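Callow Home Cocktail Shaker Set

Barware > Shakers and mixing > Sets

In stock. Dispatched from our Zondarbridge warehouse.

The Callow set is a two-part metal shaker with the smaller tools you need to make most shaken and stirred drinks at home. It is sold by Boltlow as a full set, and the parts can also be bought one at a time if you lose or dent something later on.

The shaker is the plain tin-on-tin sort. There is no built-in strainer and no cap to jam. You build the drink in the small tin, add ice to the large one, press the two together at a slight angle and shake. To open it, hold the large tin and knock the side with the heel of your hand where the gap between the two starts to show. It takes a few goes to get used to if you have only had a three-piece shaker before.

What is in the box

Large tin, weighted base
Small tin, weighted base
Spring strainer
Fine mesh strainer
Double-ended measure, 25 ml and 50 ml, with lines inside for 15 ml and 35 ml
Twisted bar spoon
Printed card with 5 recipes

Size and weight

Height of large tin: 175 mm
Height of tins when closed: 268 mm
Length of bar spoon: 256 mm
Weight of full set, boxed: 925 g
Material: stainless steel, brushed outside

The closed height matters if you plan to keep the shaker made up on a shelf. Stored one tin inside the other it takes up much less room, and the measure will sit inside the small tin.

Using it

Fill the large tin two thirds full with ice straight from the freezer. Small or half-melted cubes water the drink down quickly. Shake hard for ten to twelve seconds for anything with citrus, and a bit longer if there is egg white in it. Drinks made only from spirits, vermouth and bitters are better stirred, and the large tin does well enough as a mixing glass for those.

The spring strainer fits the large tin. For a daiquiri or anything else served without ice, hold the mesh strainer over the glass and pour through both. Rinse the mesh straight away, as lime pulp sets hard once it dries.

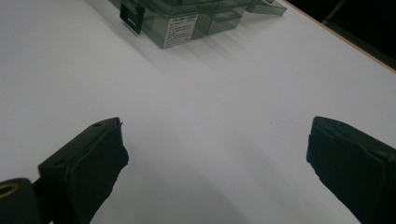 Rocío Zúñiga writes that the seal on her tins was very tight for the first week and that she had to run the join under a warm tap twice to get them apart. It has loosened with use, she adds, and has not leaked so far. She would have liked a 20 ml line in the measure, which she marks by eye at the moment.

A tight seal is normal on a new set. The cold makes the outer tin shrink slightly on to the inner one. If yours sticks, leave it standing for half a minute and try again, and don't hit it on the edge of the worktop. A dented rim will not seal again and is not covered by the guarantee.

The recipe card

The recipes were put together by Volodymyr Yurchenko for the first run of the set and have been revised once, in December, when the sugar syrup in the whisky sour was cut down. The card covers a daiquiri, a whisky sour, a margarita, a clover club and an espresso martini. All of them use the lines on the measure supplied. Each makes one drink, and the tins will hold two at a time without trouble.

Cleaning

All the metal parts can go in the dishwasher, but the brushed finish keeps its look longer if washed by hand. Dry the strainer spring fully before putting it away. Do not leave citrus juice standing in the tins overnight.

Spares and extras

Small tin, large tin, spring strainer and measure are all kept as spares. The Symonenko ice mould makes large cubes that suit the stirred drinks on the card, though they are too big for the shaker unless you crack them first.

Delivery and returns

Standard delivery takes three to four working days. Unused sets can be sent back within 30 days in the original box. Please include the order slip. Glasses shown elsewhere in the barware section are sold separately.

Page last updated 6 Mar 2025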